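3.2 Grout width and cleaning time in large-format tile

The second part of the study looked at wall tile in remodeled kitchens and bathrooms. Owners who choose large tiles often say they want fewer joints to clean. We wanted to know whether the saving in cleaning time is large enough to matter when the higher labor cost of setting large tiles is counted in.

The sample came from the Henby housing survey. Of the 463 homes that returned the long form, we kept those in which at least one room had been retiled by a contractor and the owner still had the invoice. Homes with natural stone were left out, as were homes where old and new tile met on the same wall. Labor and material had to be listed on separate lines. Invoices that gave a single lump sum were used only for the total cost tables in Section 3.1.

Owners kept a cleaning log through May. They wrote down the start and end time of each cleaning, the product used, and whether they scrubbed the joints or only wiped the surface. Logs with fewer than four entries were dropped. We did not ask owners to change their habits, and several cleaned far more often than others, so the results below are given per cleaning and per unit of wall area.

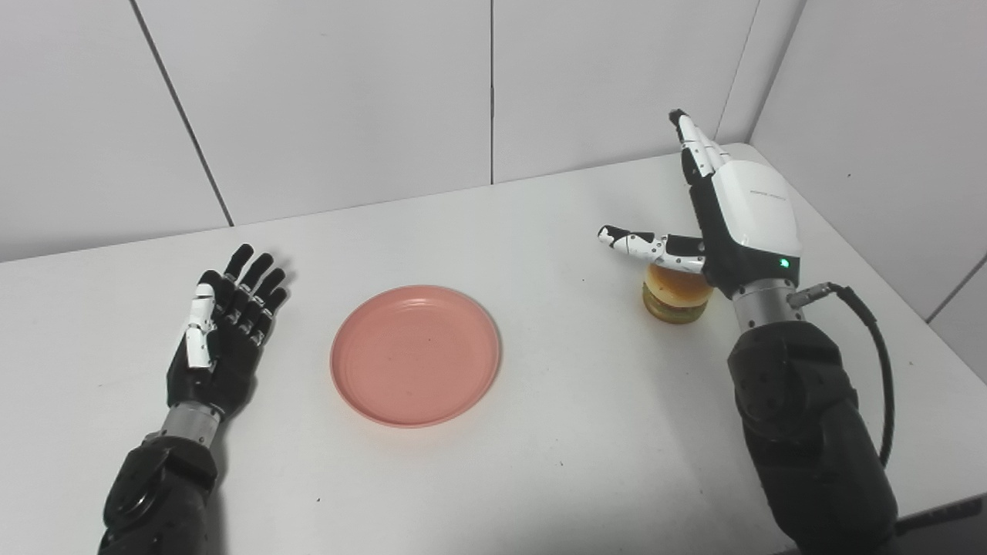
Figure 4. Large white wall tiles with thin gray grout seams, behind a white tabletop.

Wiping time did not depend on tile size. A smooth wall of a given area took the same time to wipe whether it was laid in small squares or in large panels. Scrubbing time did depend on it, and the relation followed total joint length closely. Joint width had a weaker effect. Wide joints took longer per foot, but owners with wide joints also scrubbed them less often, and over the month the two nearly canceled out.

Grout color was a stronger predictor of how often the joints were scrubbed. Owners with white grout scrubbed more often than owners with gray grout in both the Vernska and Avby districts. This held after we controlled for the age of the work and for the number of people in the home. It may reflect what owners can see more than how dirty the joints are, and our data cannot separate the two.

On cost, setting large tiles was more expensive in every district. Most of the difference was wall preparation. A wall that is slightly out of flat can be covered with small tiles without much trouble, while large ones need it leveled first. In 11 homes the leveling was billed as a separate item, and in those homes it was the largest single labor charge. The highest tiling invoice in the sample, at $4000, was for a kitchen in Avby where one wall had to be stripped to the studs.

We also compared our joint measurements with the method used in the Khổng study, which takes joint length from the tile layout plan instead of from the finished wall. The plan-based figures ran slightly low, mainly around windows and inside corners where tiles had been cut to fit. For plain walls either method will do. For rooms with many cuts we suggest measuring on site.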